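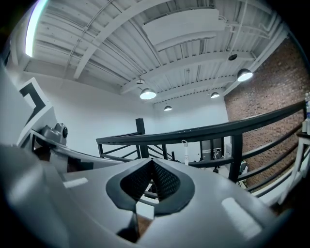 Wer einmal ein Roggenbrot mit eigenem Sauerteig gebacken hat, will so schnell kein anderes mehr! Ich backe seit November fast nur noch so, und inzwischen klappt es auch an Tagen, an denen ich nebenbei tausend andere Dinge mache. Ihr braucht dafür keine teure Ausrüstung, nur etwas Geduld und eine Schüssel mit Deckel.

## Zutaten

- reifes Anstellgut aus dem Kühlschrank
- Roggenmehl Type 1150 (meins kommt von der Mühle Prendow, jedes andere geht genauso)
- lauwarmes Wasser
- Salz
- Brotgewürz, wer mag (bei mir Kümmel und ein bisschen Koriander)

## Am Abend vorher

Anstellgut mit der Hälfte des Mehls und gleich viel Wasser verrühren, bis keine trockenen Stellen mehr zu sehen sind. Ein Esslöffel Anstellgut reicht völlig. Abdecken und etwa 12 Stunden bei Zimmertemperatur stehen lassen. Am Morgen sollte die Oberfläche leicht gewölbt sein und feine Risse zeigen. Riecht es mild säuerlich, ein wenig nach Apfel? Wunderbar, dann kann es losgehen! Vergesst nicht, vorher wieder einen Löffel davon für das nächste Mal in den Kühlschrank zu stellen (mir schon passiert, sehr ärgerlich).

## Der Hauptteig

1. Sauerteig, restliches Mehl, Wasser, Salz und Gewürz mit einem stabilen Löffel mischen. Roggenteig wird nicht geknetet wie Weizenteig, er bleibt klebrig und sieht eher aus wie Mörtel. So soll er sein.
2. 30 Minuten ruhen lassen.
3. Kastenform gut fetten, Teig einfüllen und mit nassen Händen glatt streichen.
4. Noch einmal 2 Stunden gehen lassen, am liebsten im Backofen bei eingeschaltetem Licht.

## Backen

Die Form vor dem Vorheizen herausnehmen! Bei 250 Grad einschießen, nach zehn Minuten auf 200 Grad herunterschalten und noch eine knappe Stunde weiterbacken. Klingt der Boden beim Klopfen hohl, ist das Brot fertig.

Und dann kommt der schwerste Teil: auskühlen lassen, am besten über Nacht. Frisch angeschnitten klebt die Krume am Messer, am nächsten Tag schneidet sie sich herrlich. In ein Leinentuch gewickelt hält sich der Laib gut 6 Tage, und am dritten schmeckt er mir mit gesalzener Butter am allerbesten.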